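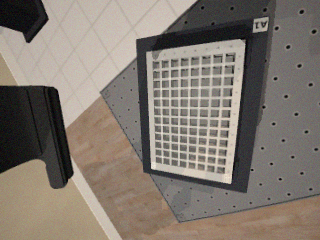
November 2023: the sourdough diary, day 6

It's alive!! I came down this morning before the kettle was even on, lifted the cloth, and the starter had climbed right up past the elastic band and left a sticky tidemark on the glass. Five days of grey sulky paste and now this. It smells of apples and a bit of old beer, and I mean that as a compliment. I did a little dance in my socks.

I've been feeding it with the stoneground rye from the mill at Clernby, the one in the brown paper sack that leaks all over the cupboard. The first few days I used ordinary white from the corner shop and I'm sure that's what held things up. Rye seems to wake it up in no time. I'm giving it equal weights of flour and water, morning and evening, and keeping it on the shelf over the boiler where it's lovely and warm.

Walked out to Trendham at lunchtime to look for a proper proving basket. The cookshop had two, a round one and a long one, and I stood there dithering for ages before buying the round. Then I went back in for the long. No regrets! I also came away with a dough scraper and a bag of sunflower seeds, and had to carry the whole lot home up the hill in the drizzle, singing.

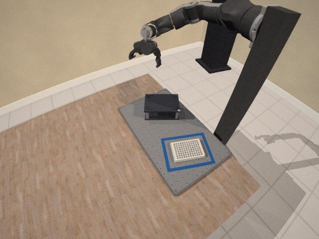

How do I know when the starter is ready to bake with?
Drop a teaspoonful into a glass of water. If it floats, it's full of gas and good to go; if it sinks, feed it again and wait a few hours.

Mine floated at teatime. It bobbed about like a little grey duck and I had to stop myself from doing it again with a second spoonful, just for the pleasure of it. So the first loaf is on!

For the record, I've made a huge batch, because I want one loaf for us and one for next door. It's 1,000 grams of flour (mostly white, a good scoop of the rye), plus water, starter and salt. I mixed it by hand in the big Skovon bowl, which was only just big enough, and it was horribly sticky for the first ten minutes. Then I left it alone for half an hour and when I came back it had turned into something smooth and stretchy, as if somebody had swapped it while I was out of the room. I love this part. Every book says to leave it be and I never quite believe them.
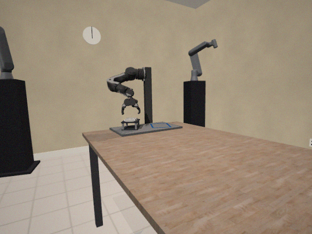
Evening, same day

Four rounds of folding done. You wet your hand, pull one side up and over, turn the bowl, and do it again until the dough sits up in a ball. By the last round there were big wobbly bubbles under the skin and I called everyone in to look. They were polite about it.

Shaping was less of a triumph. The round one went into its basket beautifully, but the long one stuck to the worktop and came away with a ragged tail, so I tucked that underneath and floured everything again. Both are in the fridge overnight now, on the bottom shelf, where the milk ought to be. The milk is in the door with the lid on tight.

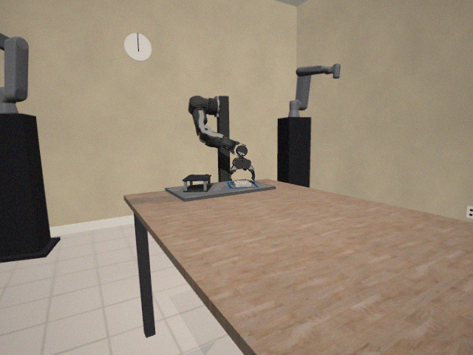 The long table, with plenty of room on it.

Must remember to put the Nartey pot in the oven first thing so it gets properly hot, and to find the sharp blade for scoring. I want to try a wheat-ear pattern on the round loaf and a single long slash on the other. There's half a pat of salted butter left and a jar of the plum jam from February. I've set the alarm for six and I doubt I'll need it.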